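## Scattered starts or tidy starts?

**kmalhotra50**

Okay, I've been going back and forth on this all week. We're collecting teleop demos for block stacking on the Lirnirico setup, target is 300 episodes, and I let the blocks land wherever before each one. Some next to each other, some at odd angles, tray off to the right. 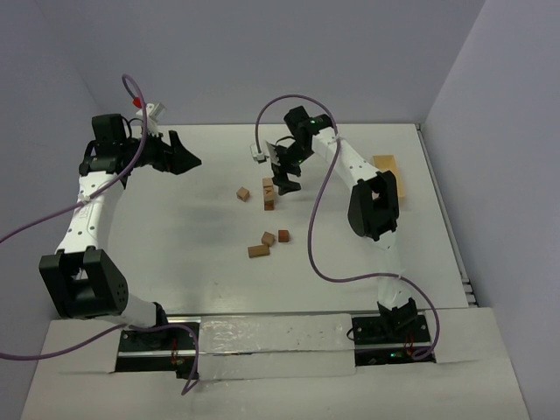 ### Re: Scattered starts or tidy starts?

**concetta_s**

I'd go tidier for the first 50, just my two cents! We went full random on day one at Pruvevis and the policy learned to wander. It would hover over a block and then sort of change its mind (so would I, watching my own demos back).

**kmalhotra50**

Hmm, but then don't you get a policy that only knows tidy? I had that in February and it fell apart the second I turned a block sideways. What I'm doing now is mixing in episodes that begin partway through, with a stack standing and a loose cube still in front of it. They're quick to record, and I like them a lot.

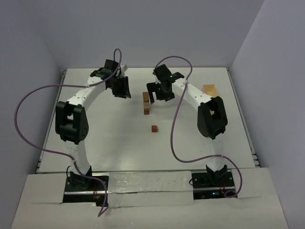

**Onni Väisänen**

Partway starts are fine, but tag them! If they sit in the same folder as the full runs, your episode lengths go all over the place and you'll be sorting them by hand later. I threw out a whole Tuker batch over that.

**kmalhotra50**

Ugh, they're in the same folder. Episode 7 onward.

**concetta_s**

Still not sold on the random part - but yes, tag them tonight. And keep your bad grasps if you recover from them, those helped us more than the clean ones.

**Onni Väisänen**

Disagree on the bad grasps. Separate thread?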